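Relabeling our failures, and what it did to the policy

Posted 23/04/2021 in Manipulation, Notes

The last post ended with the two-arm packing policy stuck. It could do the first half of most episodes and then drift, and adding more demonstrations had stopped helping. Several people wrote to ask what we tried next. This is the write-up, with the parts that didn't work left in.

Short version: we stopped treating an episode as a success or a failure and started labeling segments. Same robot, same demonstrations, same network. The change is entirely in what the loss gets to see.

Background for anyone who skipped the earlier posts. The setup is two arms at a table, teleoperated to collect demonstrations, then a behavior cloning policy trained on the result. The task family is sorting and packing household goods between open containers. The policy takes images and joint positions and predicts a chunk of future joint targets for both arms. We run the chunk partway, then predict again. Nothing about that is new, and I'm not going to argue for it here.

The data problem

We had 300 teleoperated demonstrations. Ruth Fothergill and Dwynwen Morgan recorded most of them, and they have noticeably different styles. Ruth brings both arms in together and parks one near the container while the other picks. Dwynwen keeps the idle arm well back. Both are fine. The policy averaged them, and the idle arm ended up hovering at a distance neither operator would have chosen, which was close enough to touch things and too far away to be of any use.

That was the visible symptom. The less visible one was that our filter for "good" episodes was a single bit. If the item ended in the right container, the whole episode went into training. If not, the whole episode went out. So we were training on episodes that contained two fumbled grasps and a lucky third, and we were throwing away episodes with clean approach and grasp phases that happened to end with a drop. I knew this was crude when I wrote the filter. I underestimated how crude.

Yuzuki Sasaki went through the discarded pile and found that a large part of it was usable up to the final placement. She proposed cutting every episode at contact events and scoring the pieces separately.

Segmentation

The cuts come from gripper aperture and motor current. A segment starts when the commanded aperture changes direction or when current on the finger joint crosses a threshold and stays there. That gives us approach, close, transport, open, retreat, with some junk in between. Junk segments shorter than 300 milliseconds get merged into whatever came before them.

Three notes on the threshold, for anyone who wants to copy it:

Soft packaging breaks it. A foil snack bag offers almost no resistance until the fingers have squeezed most of the air to one end, so the current rises late and slowly. The close segment comes out too long and swallows the start of transport.

Cardboard edges break it in the other direction. If a finger brushes the flap of an open box on the way in, current spikes and we get a close segment where nothing was being closed on.

We fixed the second by requiring aperture motion and current together. We did not fix the first. We use a longer hold time when the item is tagged as a bag, which means the item has to be tagged, which I dislike.

Scoring

Each segment gets a weight between zero and one. A segment counts fully if the next segment follows from it without a retry. An approach followed by a close followed by a transport is good. An approach followed by a close followed by another approach means the first close was bad, and the approach before it is suspect, so both are weighted down. The final open is scored from the end state, the same as before.

The weights multiply the loss per predicted step. For a chunk that straddles a boundary, every step uses the weight of the segment it falls in. We tried using the weight of the first step for the entire chunk, on the theory that mixed weights would produce discontinuities. It made no measurable difference and the code was uglier, so it went.

One thing I got wrong at first. I gave retreat segments full weight by default, because a retreat can hardly fail. The policy learned to retreat extremely well. It would start doing so at moments of mild uncertainty, and in one run it spent most of the time budget backing away from the table. Retreats now inherit the score of the open that precedes them.

Idle arm

Weighting did nothing for the hovering arm, which makes sense, as both operators' idle behavior was being scored as equally good. What helped was adding the arm role as an input: a single value per arm, active or idle, taken from the same segmentation. At run time a small classifier predicts it. With the role supplied, the idle arm commits to one of the two styles and mostly holds it.

Viera Rusnák objected to this on the grounds that it smuggles in a state machine. She is right that it does. My position is that a state machine with two states per arm, learned from data we already have, is a price I'll pay. We have not settled this.

Evaluation

We ran 90 trials, 30 for each of three policies: the original with the episode filter, segment weights only, and segment weights plus role. Start states were drawn from one shared list, and the order of policies was shuffled so that lighting drift and finger pad wear would not line up with any one of them. A trial ended on placement, on a safety stop, or at the time limit.

The scene for these was deliberately untidy.

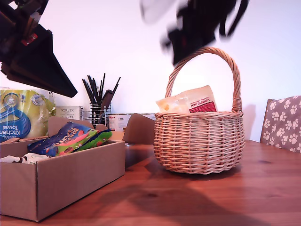

Clutter matters for the comparison because the original policy looked respectable on a bare table. With other packages in view it tended to pick an approach direction late and then correct hard, and the correction is where most contacts with container edges happened. The two weighted policies choose earlier. I can't say from this data whether that is the weighting as such or the extra approach segments recovered from the discard pile. The clean test would be to train with the recovered segments at uniform weight. That run is queued.

The basket deserves its own paragraph. A tall arched handle divides the opening, so the same target point can be reached from either side, and the demonstrations contain both. This is the textbook case for a policy that averages modes and drives straight into the thing in the middle. The original policy did exactly that often enough for us to put a soft stop on wrist torque. With roles added, the collisions dropped to the point where the stop rarely fired. Segment weights alone landed in between, closer to the original than I had hoped.

Open cardboard boxes got better under both new policies, with most of the gain coming from the opening phase. The grasp had to be a little higher on the package for the fingers to clear the flap on the way out, and episodes that got this wrong used to be training data as long as the item stayed in the box.

I'm holding back the per-condition table until Ľubomír Baláž has finished scoring the videos a second time. He is scoring without knowing which policy is which. My own scores were not blind, and I have already found a trial where I was generous.

What didn't work

Learning the segment weights. We tried a small network that predicted the weight from the images, trained on the hand-written rules. It reproduced the rules where they were easy and was noise everywhere else. There may be something here with more data.

Negative weights on bad segments. Pushing the policy away from a bad close does not push it toward a good one. It pushes it toward closing somewhere strange.

Dropping the operator style problem by training on Ruth's data only. Half the variety, and the policy failed on any start state she hadn't covered.

Practical details

Segmentation code is one script and runs on joint logs alone, so you can apply it to old recordings without touching the video. The thresholds are in a config file with our values. They are specific to our fingers and our motor drivers, and you should expect to redo them. Plot the current for a handful of episodes first and put the cuts on top. Most of our mistakes were obvious in that plot and invisible in the training curves.

If your logger drops samples, fix that before anything else. We had gaps in the current channel when both arms moved fast, and the segmenter read each gap as a release. I spent most of a week blaming the merge rule.

Two open questions I'd like opinions on. First, whether anyone has a contact signal for soft bags that doesn't depend on tagging the item. Dwynwen wants to try the derivative of aperture under constant commanded force, and the early plots look reasonable. Second, how to score a segment that was bad by our rules but recovered well. At the moment the recovery is rewarded and the mistake is penalized, and the policy sees very few states that sit between the two. I suspect we are starving it of exactly the transitions it needs after a slip.

The next post will have the table and the uniform-weight run.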